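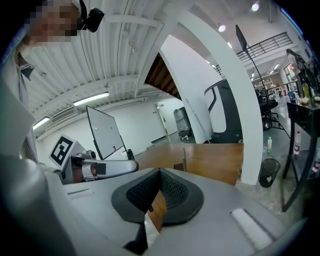 Hand-held grippers at the long table, whiteboard behind.

July 24, 2026
Posted by Abimbola Okafor

Satish Varghese wrote:
> I read the Trarnia brochure and it says household chores are
> two years off. My mother is 62 and wants to know if she should
> hold out for one before she redoes the kitchen. Has anyone on
> the list seen this work up close? Can they clear a table yet?

Satish, tell your mum to go ahead with the kitchen.

I spent a morning with Sumeya Adugna's group at Fenell. The work at this stage is people with grippers in their hands, doing the job themselves so that a machine can be trained on it later. The grippers have padded fingers and printed marker squares so the software can tell where they are. It is slow going. Sumeya's target for table tasks is 2,796 recordings by September and they had nearly 800 when I was there.

What the trained arm does now, on her figures, is pick up a small hard object from a bare table and put it down somewhere else. It manages that most of the time. Cloth is poor, and anything half full of water they don't let it touch. Clearing a real table after tea – plates, scraps, a wet glass – is not on this year's list.
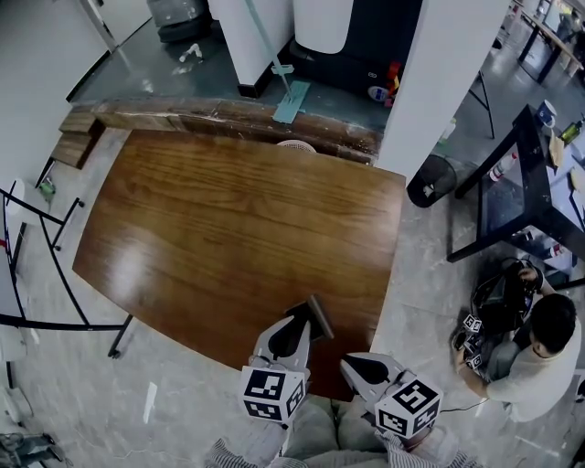

Two grippers at the table edge. Mop on the bench at the back.

Mopping is a different question. Flat open floor is fairly well covered by wheeled machines already, and Danjuma Akinola has been happy with his Dulance in the shop. It still needs someone to shift the chairs and bins first, and that's most of the labour in a kitchen.

On the shop floor I'd be a bit more hopeful. Ibrahim Sani at Eze has an arm loading one part into one fixture and it earns its keep. Change the part and he loses a day.

I have Sumeya's task list if anyone wants a copy. Write to me off list.

Abimbola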